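Home | Tickets | Hardware | Wrist cameras | Log in

Ticket 246: Climeck vs. Strebel gripper, memory module handling
Status: open
Opened: Nov 7, 2020

Setup: same arm and controller for both grippers. Bench is the server board, CPU socket populated. Wrist camera on the Troltum mount.

Symptom: Strebel reports "grip closed" before the fingertips touch the module. Climeck does not. Grip force set to 4 N on both.

Tried:
- Swapped controller cable. No change.
- Re-zeroed finger position with the jaws fully closed. Offset dropped from 2 mm to under one, then came back after a power cycle.
- Lowered closing speed from 100 percent to half. False report still present.

Wrist view with the fingertips on the top edge of the module, next to the DIMM_CPU1 marking:
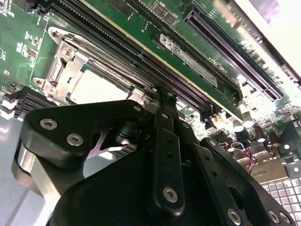
Nenduvance support replied that the zero offset is held in volatile memory until a save command is sent, and asked for the firmware version of the Strebel unit. Version request forwarded. Save command to be tested next.

Related tickets
Climeck fingertip pad wear
Troltum mount: cable strain at wrist
Controller drops link on restart

Contact | Copyright Nenduvance | Back to top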